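Monday, May 14, 2018

The killing and the word for it

I have been reading crime reports for 11 years, first as a copy editor and now as somebody who ought to go outside more, and I no longer trust the word "honor" anywhere near a murder. I don't trust it in quotation marks either. The quotation marks are supposed to tell you the paper disapproves. What they do on my screen is repeat the killer's excuse in the headline, in the largest type on the page.

Last week it was a young woman in a town called Trostulgate. Her cousin has been charged. The first report I saw ran to nine paragraphs, and her phone came up in four of them. Who she had been texting, whether there was a photo, who in the family had seen the photo. The cousin got one line, and his line said he was "reportedly upset." I'd like to know who reported it. My guess is the cousin, by way of his lawyer.

By Thursday the story had been picked up elsewhere, and "reportedly upset" had become "enraged," with no new source that I could find. One site had the photo being sent to 39 people. Another had it going to one person. A third left the photo out completely and had her refusing a marriage. These can't all be right, and I have seen nothing that makes me sure any of them is.
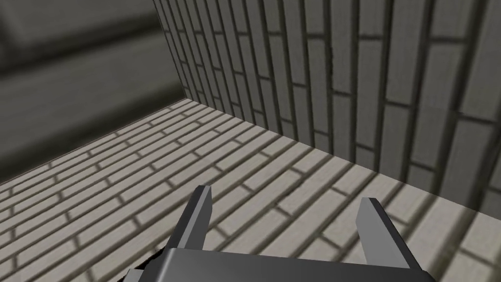
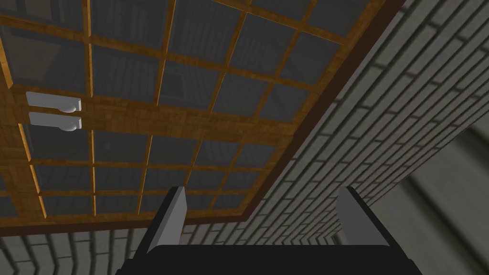

So what do we know? A woman is dead, a man is in custody, and the police have given one statement, 145 words long in the English version. I read it several times. It does not give a motive. Everything else is coming from neighbors and relatives, and the relatives have a stake in how this gets told. I think of panes of smoky gray glass in a wooden grid, the kind where you can make out a darker rectangle on the other side and can't say what it is. A careful reporter would write down "dark rectangle" and stop there. What we get is a full account of the room behind it.

I know the argument on the other side, and I half accept it. Campaigners say these killings need a name of their own, or else they get filed as family quarrels and the family forgives the killer and he goes home. Fine. In places where the law lets relatives forgive a murder, that is a real danger and I wouldn't wave it away. But a name for a pattern is one thing, and a motive for this man, in this case, on day two, is another. I have seen cases that began as "honor" in the spring and by November were about a piece of land. The correction, when there was one, sat under an ad.

I am also tired of the map. You know the one, with the country shaded in and a paragraph about tradition going back to 1756 or whenever. Men kill their wives and girlfriends in my state too, over a text message or a photo, and we don't print a map. We say he "snapped." I don't believe that one either.

A reader wrote in after my last post to ask what I'd do differently, and whether I was just complaining. Partly I was. But I'd put the charge in the first sentence and keep her phone out of it until somebody swears to it in court. I'd say who told us what. If the only person who can speak to motive is the accused, I'd say that too, in plain words, high up, where people will read it.

The hearing has been put off once already. I'll post when there's something on the record, and I'm leaving comments closed on this one.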